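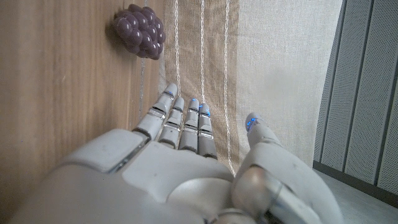
Die Trauben von Marar

Also, die lila Trauben gehörten meiner Tante, und meine Tante gehörte zu den Leuten, die Spielzeugobst verschenken und dann jahrelang danach fragen. Als Edin im Februar anrief, wusste ich sofort, worum es ging.

»Sie will sie wiederhaben«, sagte er. »Den Basketball auch.«

Ich stand in Marar am Küchenfenster, zwei Tassen Kaffee intus, und überlegte, ob ich lügen sollte (ich lüge schlecht, vor allem am Telefon!). Der kleine orange Ball war ja noch da. Er lag auf dem Holztisch vor dem beigen Vorhang, und die Trauben lagen auch dort — ich hätte bloß eine Tüte holen müssen. 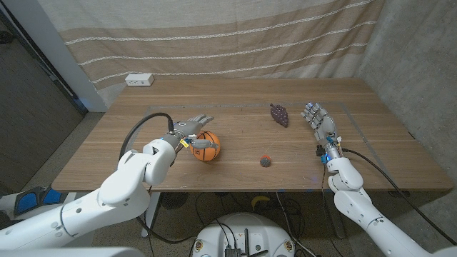

»Und warum bringst du sie ihr nicht?«, fragte Edin.

»Weil sie dann keinen Grund mehr hat, sich zu melden.«

Er schwieg eine Weile. Dann sagte er, er komme um drei vorbei und bringe Kuchen mit.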